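Equipment plan for next year, short version. Lok-yiu Lu asked for it in posts instead of a spreadsheet.

We have 2 hand-held grippers for the folding work. I'm asking for 2 more. Ka-ming Tseng's group starts in February and can't share ours.

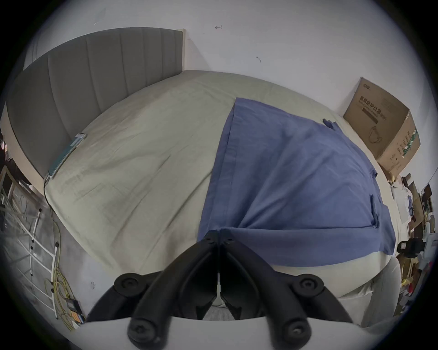 Gripper on blue cloth, bed setup.

Biggest line after the grippers is fingers. I want 4 spare pairs on the shelf before we start. Last time we ordered when one cracked and lost a week.

Dernis quoted 70 dollars a pair. Choo is cheaper but ships slower. Going with Dernis.

No arm in this budget. Li-hua Fu wants one and I'd like one too, but the room needs power work first. It goes in the next request.

Numbers go to Tsung-han Hung tonight. If you need cables or mounts, reply here before then.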